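Old Desktops, Lids Off
3 May 2024

I've been promising to put these up since January and here we finally are! If you're new to the page, I like the insides of old office computers (the plain black tower sort that used to sit under every desk in the country) far more than is sensible, and this is where my pictures of them end up. Only a couple this time, both with the side panel off and the machine laid down flat, the way I think they look best.

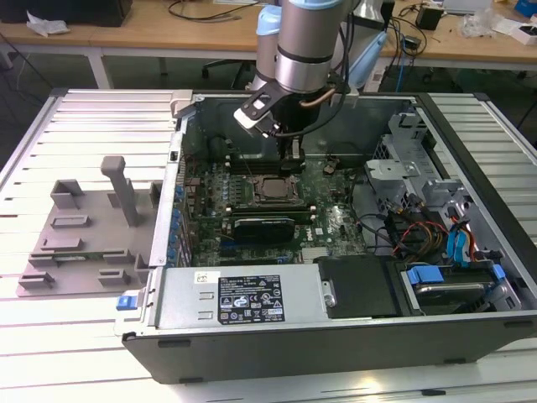
The whole layout in one go: green board in the middle, drive cages over to the right with all those coloured cables, silver power supply along the front. There's a little white Dell on the board too, if you squint. 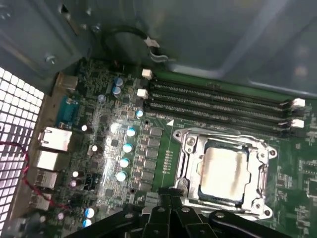 Closer in, with the old thermal paste still streaked across the top of the processor and four empty memory slots behind it. I do love those blue-topped capacitors.

I had a Plamley tower for years before I ever took the side off one. It lived under my desk collecting fluff and I only opened it when the fan started making a noise like a moped. I was so nervous! I'd laid out a tea towel and a saucer for the screws and everything, and then the panel just slid off with one catch and I sat there feeling a bit daft. After that I was hooked, and I've had the lid off pretty much anything people would let me near.

What gets me about this kind of case is how much thought went into the dull bits. Somebody had to decide where the drives would sit, and how a cable would get from one end to the other without flapping about. You don't see any of it in normal use. My Wiklow is lovely to use and completely sealed, and I couldn't tell you what colour the board is.

A few people wrote in after the last gallery asking about thermal paste, so a quick word. It goes between the processor and the heatsink to help the heat across, and when you lift the heatsink away some of it stays behind. The old stuff on mine came off with a soft cloth and a dab of isopropyl (don't scrape at it with a screwdriver, please, I've seen the results). Then a fresh blob before the heatsink goes back. A small one. My first go was more like icing a bun and I was wiping it off the edges all evening.

Memory is the other thing I get asked about, mostly "can I put more in?" Usually yes, within reason, but look up your own machine first, as the sticks have to be the right type and the notch has to line up. Push down evenly until the latches click in. It takes more of a shove than you'd like.

For anyone wanting to have a poke about themselves, I paid 20 quid for my last one at the Bresteo clearance sale, no drive and no promises. They had over 300 of them stacked along the back wall, which was quite a sight, and I very nearly came home with two. The Seixas ones further along were priced at 165 and honestly not much nicer inside, just shinier on the front. Unplug it from the wall before you open it, leave the power supply itself shut, and take a picture of the cables before you pull anything out, because you will not remember where the yellow one went.

Next time I'd like to do small form factor machines, the ones about as big as a dictionary where everything is folded in on top of everything else. I've got 10 or so waiting in the spare room and the spare room would quite like to be a spare room again. If there's a particular model you remember from work or school, drop me a line and I'll see if I can track one down.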